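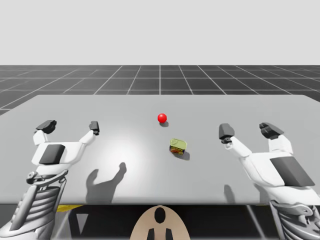
Asunto: Re: [arkine-archivo] Conversión de figuras a JPEG en el depósito
Lista: arkine-archivo

El 26 de junio de 2022, Lucinda Begay escribió:

> Con la migración a Starnetari prevista para julio, propongo convertir
> a JPEG todas las figuras PNG de los informes antiguos. Son más de
> 3.000 ficheros y la copia nocturna ya no termina dentro de la ventana.
> ¿Alguna objeción a usar calidad 85 para todo y borrar los originales?

Objeción a las dos cosas, sobre todo a la segunda.

La calidad 85 es razonable para fotografía. En las figuras de los informes predominan los fondos lisos, las líneas finas y los rótulos pequeños, y ahí JPEG rinde mal: la cuantización por bloques de 8x8 deja halos junto a los bordes de alto contraste, y el submuestreo de crominancia 4:2:0 ensucia el texto en color. Además, en imágenes con grandes zonas uniformes el PNG bien comprimido puede ocupar menos que el JPEG equivalente. Convertir sin comparar tamaños puede aumentar el volumen total. 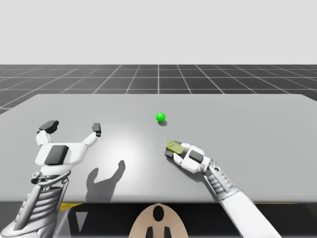
Mesa gris claro y suelo de cuadrícula, con fondo liso.

Sobre la ventana de copia: antes de tocar el formato conviene mirar cómo se generaron los PNG. El exportador de Kunanstead guardaba RGBA de 16 bits por canal aunque la figura fuera opaca. Quitar el canal alfa cuando es totalmente opaco no pierde nada. Pasar a 8 bits sí descarta información, pero en gráficos destinados a PDF la diferencia no tiene consecuencias prácticas. Las figuras con datos medidos quedarían fuera de esa reducción.

Lo que propongo es lo siguiente:

1. Recomprimir los PNG con Nel en modo sin pérdida, nivel 7. Los niveles superiores tardan mucho más y apenas rebajan el tamaño.
2. Convertir a JPEG únicamente las fotografías, a calidad 90 y con 4:4:4, y sólo si el resultado es menor que el PNG recomprimido.
3. Conservar los originales en almacenamiento frío, fuera de la copia nocturna, con su suma SHA-256 en el manifiesto.

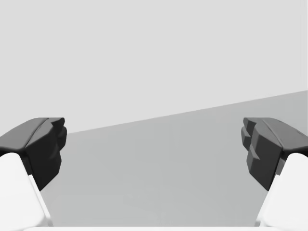
El tercer punto no es negociable por mi parte. Una recompresión con pérdida no se deshace, y los informes se reeditan a veces con otra anchura de columna. Escalar un JPEG ya degradado y volver a guardarlo acumula artefactos en cada pasada.

Queda el problema de los enlaces. Si cambia la extensión, los informes en HTML que apuntan a .png se rompen. Starnetari admite negociación de contenido, pero no la activaría: complica la caché y oculta los errores de ruta. Prefiero una tabla de redirecciones estática, generada por el mismo script que hace la conversión – así manifiesto y tabla salen de una sola fuente.

Cuestión aparte: al recomprimir, Nel elimina por omisión los bloques tEXt y pHYs. El primero lleva el número de informe y el segundo la resolución, que el maquetador lee para fijar el tamaño impreso. Hay que pasarle --conservar-metadatos.

Lucinda, ¿puedes indicar en qué directorio están los anexos escaneados? No los veo en el inventario y necesitan otro tratamiento.

Un saludo.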